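Week 8 notes: colour and glare in the reading room

Right, I promised I'd write up the Kosel library job properly (sorry, it's been a week!). Gertraud Imhof's rule, and I love it, is to pick your greys before you pick your lamps. A matte grey desk is kind to tired eyes – gloss white is murder by mid-afternoon.
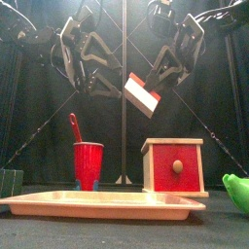 So for the tute, bring 2 paint swatches you'd defend and read Imhof up to the bit on blinds.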